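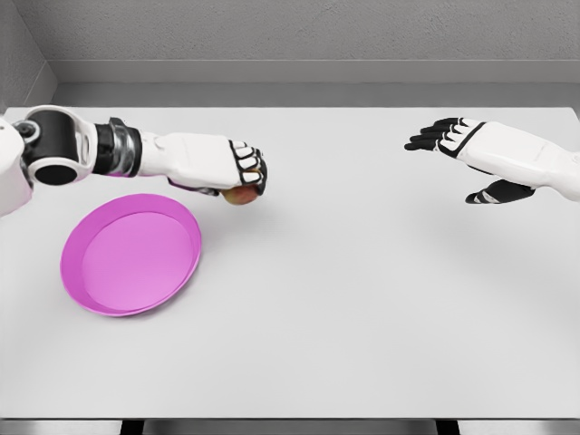 Stisance: Progress Report to the Wurkden Fund
Prepared by the Bùi Manipulation Group
December 28, 2021

Dear friends at the Fund,

Thank you again for your patience over the fall, and for the kind note that came with the second payment. We promised you a report before the year was out, and we are just about keeping that promise. You told us last time that you would rather have plain talk than charts, so most of what follows is plain talk, and the tables are in the annex for anyone who wants them.

As you will remember, Stisance began with a fairly simple question. When a robot with two hands learns a household task by copying people, how much does it matter which hand the people used? Most of the practice examples we started with were one-sided, partly by habit and partly because people are people and reach with the hand they like. We suspected that this was making the learned behavior brittle, and we wanted to find out whether we could fix it in the training, without asking our operators to record everything all over again.

The work since April has been on what we call the idle-hand method. The usual practice is to let the system learn from both arms all the time, even when one of them has no part in the task. Picking up a piece of fruit and setting it on a plate is a good case. One hand does the job and the other has only to stay out of the way, but the system studies both just as hard, and it picks up all the little drifts and twitches of the resting arm as though they meant something. Our method adds a small signal that tells the learner which arm is working at each moment, and it turns down the weight given to the other one. The signal is worked out from the recordings themselves, so there is no hand labeling, which was a great relief to everybody who did the hand labeling on our last project.

All of this has been done in simulation, in Tullix, the tabletop simulator we described in our proposal. We now have 3,255 recorded runs in the collection, which is a little more than we had hoped for by this point. They cover picking, placing, and handing things across from one hand to the other. We keep the room in these runs very plain on purpose, with gray walls and a pale gray table, and let the objects carry the color. We went back and forth on that choice for longer than I would like to admit, and there is a fair argument on the other side, but it has made the errors much easier to trace.

And the result, which I have been saving: the idle-hand method helps, and it helps most where we expected it to. On the one-handed tasks the learned behavior is steadier, and it recovers better when the fruit starts somewhere unfamiliar. The resting hand stays quieter too. Grasping from above has improved the most. I was delighted by this, and I will confess that I reran the comparison on a day when I was supposed to be writing this report.

There are two things that have not gone so well. The first is the handover task, where both hands matter and the moment of switching is hard to pin down. Our signal sometimes changes over too early, and the receiving hand is then treated as idle just when it is needed. We have a softer version of the signal in testing that fades from one arm to the other, and the early runs are encouraging, but I would not want you to repeat that to anyone yet. The second is round fruit near the rim of a plate. The fingers come down on the rim, or the fruit is let go a bit high and rolls. We think part of this is the way contact is modeled in Tullix and part of it is our own training data, and we have not yet untangled the two.

On money, we are slightly under budget on computing and slightly over on staff time, and the two very nearly cancel out. We would like your permission to move the computing balance across to cover the extra hours. The form is attached.

For the next period we plan to finish the softer signal, repeat the handover comparison from scratch, and write up the one-handed results for outside review. We would also love to have you visit, if travel allows. The coffee has improved.

With warm thanks from all of us,
The Stisance project lead
Bùi Manipulation Group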